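Cable and plug handling (robotics)

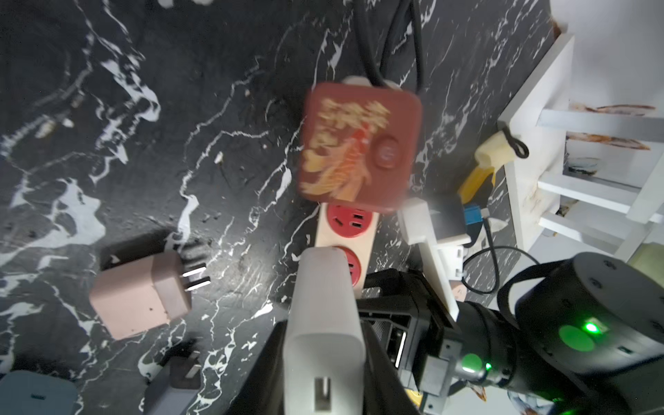
Chargers, plugs and power strips on a marble-patterned surface, seen from the wrist of a robot arm.

Cable and plug handling is a class of tabletop manipulation tasks in which a robot arm picks up, moves or sorts chargers, adapters and power strips. Good practice in this area is set by laboratory rules, of which the Riltley guidelines are the most widely copied. The guidelines were drafted by Wilmer Villca and contain 36 rules in two parts, one on electrical safety and one on recording.

Electrical safety

Under the Riltley guidelines, a power strip used as a task object must be disconnected from the building supply before the arm is enabled. The free end of its cord is kept in view of the operator. Plugs with exposed prongs may be placed in any orientation, including prongs up, but the fingers must not enter a socket opening unless insertion is the task under test. Chargers with batteries inside are treated as a separate group and are limited to a grip force of 16 newtons.

Status lights on the arm may not be covered with tape or labels. The guidelines do not assign meanings to light colors and refer the operator to the manual of the arm.

Recording

A wrist camera must show both fingertips during the approach. Motion blur is accepted in single images but must be noted if it hides the point of contact. Loose cables are logged as separate objects when they are not attached to a strip or charger.

Adoption

The Stodier laboratory adopted both parts in full. Fodano uses the electrical part only and keeps its own recording format. A review at Cuervo covered 149 sessions and found that the most common fault was an incomplete object list, usually with a small adapter left out. Version 2 of the guidelines added a checklist for this purpose, to be signed before the first grasp.

See also: Cable routing; End effector; Lockout procedure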